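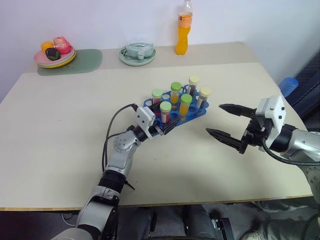 How does a robot learn to handle a rack of test tubes? A trained member of staff guides its arms through the task by remote control, many times over, and the recorded movements are then used to train it.

The Tistberg programme at the Mesby Laboratory has now completed its first stage. We are grateful to all colleagues who gave their time at the controls. A short summary follows in this thread.

1/ The operator moves a pair of hand-held controls and the two arms follow. Each attempt is saved from start to finish, including those in which the operator hesitates or has to try a second grip.

2/ The first stage was limited to a single group of tasks: taking hold of a blue plastic rack with six capped tubes standing in it, lifting it slightly clear of the table, and setting it down at a new place.

3/ A total of 200 demonstrations were recorded by 14 operators. None had controlled a robot before joining the programme. Each received 2 hours of instruction and was then asked to practise without recording.

4/ Sorin Bogdan, who leads operator training, reports that new operators tend to close the gripper too early. The written guidance now asks them to pause beside the rack, check the height of the fingers and only then close.

5/ Operators are also asked to keep the second arm open and at a distance until it is needed. In early sessions the two arms were often brought in together, and many of those recordings had to be set aside.

6/ Sessions last up to 40 minutes and are followed by a break. Staff at our Stidside site asked for longer sessions. We have considered the request and the present limit will remain in place until the review in February.

7/ The control software was prepared with Chiriac, whose engineers will visit Mesby again before the second stage. That stage will cover lifting single tubes out of the rack and returning them to a chosen hole.

8/ Colleagues at either site who wish to train as operators should speak to their line manager in the first instance. The next introductory session is on Monday at Mesby. Places are limited and previous experience is not required.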